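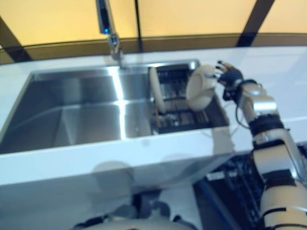 Rusov hand kit, is the 6 month rental worth it?

lukian_k
Has anyone had the Rusov hand kit longer than the trial period? We've got ours on dish work, mostly getting bowls and plates in and out of a sink rack, and I have to tell Adard by the end of February if we're keeping it. I like it a lot! But it's 190 a week once you add the support plan, and my boss wants a better argument than "Lukian likes it."

tinmitten
We did six months. Plates were great. Anything standing upright in a slot, it just pinches the edge and lifts. Bowls were a pain for weeks until we quit using the stock grasp set and recorded our own.

lukian_k
Same thing with bowls! If it's leaning on its rim the fingers come in too flat and push it over. How many did you record?

tinmitten
42, over two afternoons. You could get by with fewer if all your bowls are the same shape (ours weren't, people kept bringing in thrift store stuff).

Leonardo Longo
I'm going to disagree with the general mood. For dishes you don't need five fingers. We sent our Rusov back and put the Lysenko two-finger on the same arm, and it does bowls by the rim all day. Cheaper, and no gloves to replace.

tinmitten
Sure, until you want it to turn a faucet handle or hold a sponge. Two fingers and a wet sponge, good luck.

Leonardo Longo
I said for dishes. Lukian said bowls and plates. Nobody mentioned a sponge.

lukian_k
Well, the sponge is sort of the plan for later, so you're both right, sorry. Leonardo, how does the Lysenko do with small stuff like saucers?

Leonardo Longo
Fine if there's an open slot on either side. Bad if the rack is packed. I'll give you that one.

oatsandbolts
Check how you're running the hand cable before you blame the grasp set. Ours had a loop by the wrist that tugged every time the wrist rolled past a certain point, and the fingers landed a little off. We moved one clip and got nearly 13 more good picks out of a hundred. Adard support never brought it up, I found it by staring at it over lunch.

lukian_k
Ooh. We have a loop there too. Going to try that tomorrow.

tinmitten
Also ask about gloves. The plan covers them, but you have to request each pair, and ours took forever.

pell_r
Anybody tried the Balent hand? Their sales guy swears it's the same thing for less.

Leonardo Longo
Had it on loan. It's not the same thing. Thumb is weak.

lukian_k
OK, I'm asking Adard for another month without the support plan and I'll post what they say.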